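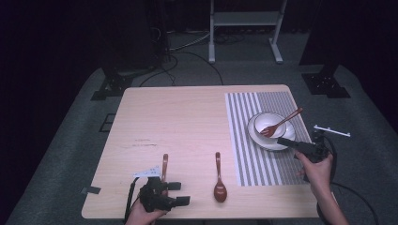 Home Shop Table Care Questions Basket

Wooden Spoons and Forks for the Table: Your Questions

Stimeck sells plates, bowls, placemats and wooden cutlery out of one shop on Grasthorpe Lane. These are the questions that reach us most often, with the ones about shipping taken out and put on the shipping page, where they are ignored in peace.

Can I really eat dinner with a wooden fork?

Yes. It was a popular arrangement before yours. A wooden fork is thicker than a steel one, so it's happiest with pasta, salad, roasted vegetables and anything else that gives in easily. It will not win against a pork chop. Peas are between you and the peas.

Do you sell wooden knives?

We sell a butter spreader. For anything tougher than butter, please use the knife you already own and let it sit next to the wooden things. They don't mind mixed company.

Where does the fork go when there's a bowl on a plate?

At a formal table, on the left, on the mat or the cloth. At home, lay it across the bowl if you like. We do that for soup and stew nights, mostly because a small mat fills up fast once a dinner plate is on it. The one thing we'd warn you about is a long handle hanging over the edge of the table, at elbow height, in a house with children.

And the spoon?

To the right of the plate, if you're following the rules. A spoon above the plate, lying sideways, is for dessert. A spoon abandoned in the middle of the table is for whoever gets there first.

Does the plate under the bowl do anything?

It catches drips, holds bread, and gives you something to carry when the bowl is hot. It also doubles the washing up. We have customers who feel strongly on both sides and we sell to all of them.

Which placemat goes with plain white dishes?

All of them, which is the trouble with white dishes: they leave you with no excuse for not deciding. Stripes are the easy choice. If the mat has wide stripes at one end and narrow at the other, pick an end for the left and stick with it around the table, or the whole thing starts to look like a printing error. Solid gray hides coffee. Solid white hides nothing.

How do I wash wooden cutlery?

By hand, warm water, ordinary dish soap, then dry it with a towel right away. Don't leave it standing in the sink overnight. We know you're going to. Try to make it the exception.

What happens in the dishwasher?

The first time, very little, and this is how people get confident. After a few more the surface goes pale and furry and the tines of the fork may start to split. We don't replace dishwashered cutlery. We can usually tell – it has a look.

What oil should I use?

Food-grade mineral oil, the kind sold for cutting boards. Rub in a thin coat, leave it for 8 hours, wipe off what's left. Olive oil will work beautifully for a short time and then smell like the back of a cupboard.

How often?

Every 2 months if you use them daily. If you live somewhere dry, go by the feel: when the spoon is rough on your lip, it's overdue.

My reddish-brown spoons have gotten darker. Is that normal?

Yes. Tomato, tea and curry all leave their mark, and oil deepens the color as well. A set used evenly darkens evenly. A set where one person has a favorite spoon does not, and you'll learn who has been eating cereal at midnight.

Can I buy a single spoon?

Yes, from the Holst range. The Alon range comes as a box of 12 pieces, forks and spoons in equal number, and we don't break up the boxes. We tried it in June and ended up with a drawer containing only forks.

There's a scuff on my table where the cutlery goes. Is it your fork?

Wood on wood rarely does much. Check the foot of your plates first. The unglazed ring underneath is rougher than anything we've carved, and it's the usual culprit when somebody slides a plate across the table to avoid standing up. A mat solves this, provided the plate stays on it.

Do the pieces match exactly?

No. The grain differs, the handles differ slightly, and now and then one bowl of a spoon is a touch deeper. We've sold over 2,000 of them and have had one letter asking for two identical ones. We sent our regrets.

Page last updated 26 December 2024

Comments

spoondrawer: Got the Alon box as a gift. Put it through the dishwasher before reading this. You're right, it has a look.

marlowkitchen: Does walnut oil count as food grade?

Stimeck shop: It's edible, and it does dry, but please skip it if anyone at your table has a nut allergy.

tworedbowls: I've been laying the fork across the bowl for years and my mother-in-law has been moving it back. Sending her this page.

hobnail: Still waiting on solid gray mats in the bigger size.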